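Notes for Session 3: Annexation, recognition and the art of not saying so

Read the Balaskas chapter before class. Skimming it in the hallway counts as reading only if nobody asks you a question, and I will ask you a question.

Start with the vocabulary. Occupation is control without a claim to title. Annexation is the claim. A government can hold a place for decades under the first heading and get a mild scolding, then pass a short bill under the second and get an emergency debate. The people who live there may notice very little difference at the checkpoint.

Our running case is the Astthorpe strip, the made-up border valley we use all term so that we can argue without anybody's uncle getting involved. It has 2972 residents, one decent road and a river that both capitals describe as ancestral.
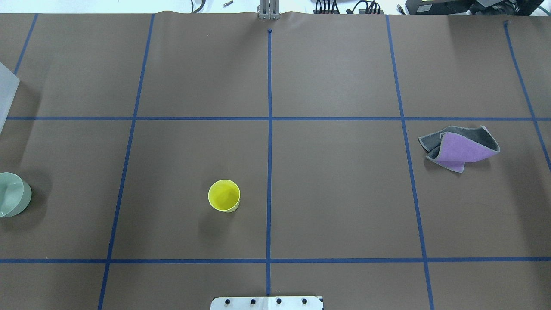
Three questions come up whenever a state "extends its laws" to land like this. Who gets citizenship, and who gets a residence card? What happens to land registered under the old system? And which courts hear the complaint when the answer to the second question is "it's in a box somewhere"?

Danai Balaskas argues that domestic timing explains most announcements. Promises to annex bunch up before elections and thin out after them, when somebody has to pay for the water pipes. Gerasimos Christodoulou thinks this is too cozy. In his view the promise does its work even if it is never kept - it moves the starting point for the next round of talks.

I lean toward Christodoulou on Mondays I haven't slept. You may lean where you like, with footnotes.

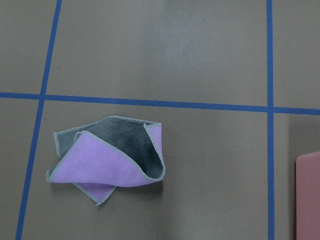
Two-sided cloth, lavender and dark gray, on a taped surface.

On recognition: other states have a duty not to recognize territory taken by force. They also have embassies, trade desks and a great talent for the phrase "we have noted the statement." Look for the verb. "Regrets" is cheap, "rejects" costs a little more, and "will review" usually means lunch.

For next time, write 400 words on whether silence can amount to recognition. If you reach 600, cut the history of the world from your opening paragraph.

Related items
Session 2: What is a border for?
Session 4: Buffer zones and who lives in them
Reading list, updated May
Essay guidelines and late policy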